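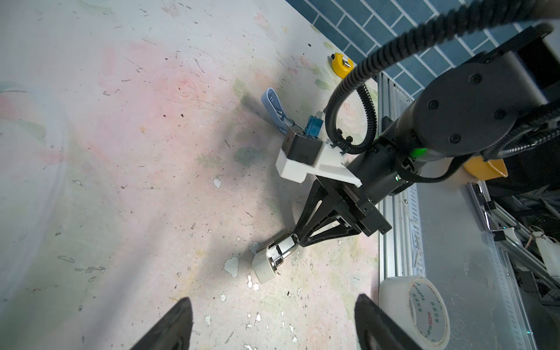
The Hosia is a roll-out poker mat for people who own a perfectly good table and would like to play cards on it without hearing every chip land. It goes down flat, stays put, and gives you a soft, quiet surface that cards slide across and chips don't skate off. Most tables were picked for reasons that had nothing to do with cards. A pale, mottled top with faint pinks and greens washed through it is pleasant enough, but once it has its share of thin scratches and dark specks, a dealt card has no business being dragged over it, and a white chip can go missing in plain sight. The Hosia covers all that up and asks no questions about how it got that way.

Tables & Mats Chips Cards Dealer Gear Clearance Contact

Zambridge > Tables & Mats > Roll-Out Mats > Hosia

Print this page E-mail this page

Hosia Roll-Out Poker Mat
Item 726
Made by Rorkach for Zambridge
In stock, ships rolled

What it is

A knit playing surface bonded to a rubber base, cut as a long oval. The top is smooth enough that a card pitched from the dealer's end will reach the far seat, assuming the dealer can pitch. If your dealer is the kind who sends the river card under the refrigerator, the mat will not help, although it does slow the card down a little on the way past.

The rubber side grips wood, glass, stone and most laminates. It does not grip a tablecloth. We get a call about this every March, when people who got a mat over the holidays finally have company over, and the answer is always to take the tablecloth off.

There is no printed betting line. We used to sell a mat with one, and the complaints came in two flavors: the line was too close to the players, and the line was too far from the players. House rules can decide what counts as a bet. That argument was going to happen anyway.

Colors

Green, navy, burgundy and charcoal. Green looks like a poker table. Navy looks like a poker table on television. Burgundy hides wine, up to a point. Charcoal shows pretzel salt, and we would steer you away from it if your game runs on pretzels.

Details

Surface: knit polyester, stain-resistant (see below for how much)
Base: natural rubber, no coating
Edge: stitched all the way around
Weight: 4 pounds
Supplied with: carry tube, shoulder strap, care card
Not supplied with: chips, cards, table, friends

How it unrolls

Take it out of the tube, lay it rubber side down, and give it a minute. New mats have a slight curl at the ends from shipping. Roll it once in the opposite direction and let go, and the curl will mostly leave. Whatever is left will be gone by the second game. Please don't iron it. The care card says so in bold, and the bold was added after somebody did.

Store it rolled with the playing side out. Folding leaves a crease, and a crease will flip a card face up at the worst possible moment, usually an ace, usually yours.

Spills

The surface buys you time. Beer and soda will bead for a short while, and if you blot them up right away with a paper towel you should be fine. Red wine should be blotted and then dabbed with cold water and a drop of dish soap. Salsa is between you and your conscience. Do not put the mat in a washing machine. It fits, and that is the trap.

Chips and cards that suit it

Plastic-coated paper cards work, but they pick up a bend quickly on any soft surface because people press down to peek at the corners. All-plastic cards hold up much better, and our Strobel decks were chosen with this mat underneath them. Clay composite chips stack well on the knit. Very light plastic chips tend to lean, and tall stacks of them will fall over when somebody shoves all in. You could argue that this is part of the fun. You would be the one picking them up.

From a customer

"I have hosted the same small-stakes game for over four years and went through a felt blanket, a yoga mat and one real folding table that pinched everybody. The Hosia has outlasted my patience with at least two of the players. My only complaint is that the tube looks like it might hold something more interesting, and people at the door are always let down." – Gunvor Vik

Questions we get

Will it fit a round table?
It will sit on one, with the ends hanging over. Chips placed on an overhang behave as you would expect. For a round table, look at the round mats in the same section.

Can I trim it?
You can, but you'll cut through the stitching and the edge will fray. A trimmed mat can't be returned, however neat you were.

Does it smell?
It smells of rubber when it comes out of the tube. Unroll it in a room with a window open the day before your game. After a day or so it smells like whatever you're serving.

Can I play other games on it?
Yes. Rummy, cribbage, bridge and dominoes are all fine. Dice roll quietly and stop sooner than they do on wood, a fact your craps-minded friends will bring up whenever they lose.

Returns

Unused mats can come back in the original tube for a refund, less shipping. Mats with stitching faults are replaced, and you can keep the tube. Bad beats are not a fault, and we do read the reason field on the return form.

Orders placed before 2 p.m. leave the warehouse the same day. Orders placed after midnight, right after losing on somebody else's terrible table, leave the next working day.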